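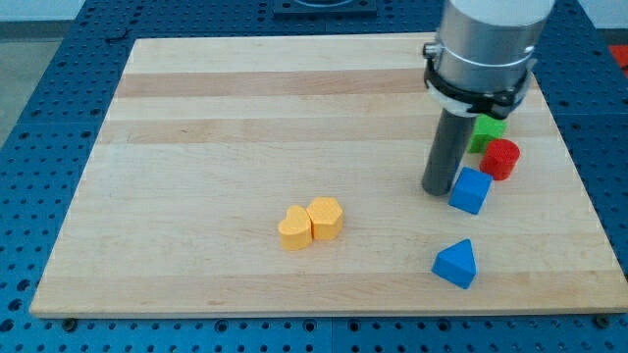 Que la norma de velocidad reducida es para cuando hay alguien dentro de la celda, y que si estamos todos fuera no se aplica, me contestan desde Enomley al borrador que les mandé. Lo copio porque es la objeción de siempre y porque esta vez viene por escrito, con lo que ya no puedo fingir que no la he oído.

Cuaderno de celda, 27 de mayo de 2021

Mi respuesta, en versión larga (la corta la borré antes de enviarla): «fuera» es un estado que en este taller dura lo que tarda una pieza en caerse del tablero. Se cae el cilindro, alguien alarga el brazo para recogerlo, y ya tenemos a una persona dentro que jura estar fuera porque los pies no se han movido. El borrador define la celda por el alcance del brazo más la herramienta. Los pies me dan igual.

Punto de partida de hoy: pruebas de empuje con la herramienta larga sobre el tablero de madera, piezas sueltas, sin apilar. La tarea es boba a propósito. Empujar el cubo azul hacia la parte vacía sin arrastrar a los vecinos, y luego repetir con el prisma triangular. Si las reglas nos estorban aquí, mejor enterarse con juguetes.

Lo que dice ahora mismo la hoja de la celda, versión de abril con mis tachones:

Regla 1. Toda trayectoria nueva se corre primero en modo manual reducido, con el pulsador de habilitación en la mano. En la mano significa en la mano. El velcro que apareció en abril está en mi cajón y ahí se queda.

Regla 2. Después de cambiar la herramienta se vuelve a medir el TCP y se actualiza la carga. La herramienta larga y la corta no son «más o menos lo mismo». La última vez que lo fueron, el controlador creyó que la punta estaba 15 mm más arriba de donde estaba, y el tablero viejo conserva el recuerdo.

Regla 3. Altura mínima de la punta sobre la madera durante el empuje: 2 mm. Se comprueba con galga, en varios puntos, y se apunta quién lo ha hecho. A ojo no vale, aunque el ojo sea el mío.

Regla 4. El tablero va sujeto a la mesa. Apoyado no es sujeto. Pesado tampoco.

Regla 5. Las piezas se recolocan con el brazo parado y el modo cambiado. Pausar el programa desde el portátil no cuenta como parado. Esto lo he subrayado y alguien ha subrayado mi subrayado, no sé si en apoyo o en burla.

Notas de la mañana

Primera pasada en manual, bien. Al acercarse al cubo azul la herramienta baja inclinada y el collarín queda más cerca del cubo verde de lo que me gusta. El planificador sólo conoce el tubo. El collarín, con su perno, no existe en el modelo de colisión. Llevamos desde abril planificando con una herramienta más delgada que la real, un problema que me resulta familiar de los pantalones. Pendiente: meter un cilindro envolvente que cubra collarín y muñeca, con 5 mm de margen. Hasta entonces, no hay modo automático con piezas altas detrás.

Segunda pasada, con el punto de entrada desplazado hacia la parte vacía. Mejor. El cubo gira al primer contacto, como era de esperar estando en ángulo. Para comparar tiradas hace falta una plantilla de posiciones iniciales. Ahora mismo la posición inicial es «por ahí», lo cual no lo reproduce ni quien la puso.

El corazón y el hexágono los he dejado fuera del experimento de hoy. Empujar dos piezas pegadas es otra pregunta, y en la hoja de ensayos hay sitio para una.

Sobre la velocidad

Propuesta que va a Enomley y a Standdale: 20 mm/s en contacto, siempre, haya quien haya. Más rápido no aprendemos nada, porque la pieza sale despedida y lo que medimos es puntería. En Standdale quieren un perfil por pieza. Me parece bien el día que alguien mantenga la tabla. Me ofrezco a no ser yo.

La plantilla de evaluación de riesgos que compramos a Diltetia tiene una casilla de «riesgo residual aceptable» que ya viene marcada. La he desmarcado. Se vuelve a marcar al guardar. He escrito al soporte y de momento la imprimo y la corrijo con bolígrafo, como hacían nuestros mayores.

Parada de emergencia: comprobada al empezar, antes de dar potencia a nada más, y otra vez después de comer. El rearme exige soltar la seta y confirmar aparte en el armario, tal como debe ser. Hay quien pide que rearme solo. No.

Pendiente

Geometría del collarín en el modelo (mío, antes de la próxima sesión).

Plantilla de posiciones iniciales. En Sombatkul tienen una cortada a láser, pedir el archivo y no reinventarla.

Cambiar en la hoja «zona de trabajo» por «alcance del brazo con herramienta». Avisar a Enomley del cambio y esperar la segunda objeción.

Preguntar quién se ha llevado la galga. En el gancho hay una tarjeta de visita doblada que, según una nota adhesiva, «mide igual». Repasar la regla 3 con el autor de la nota.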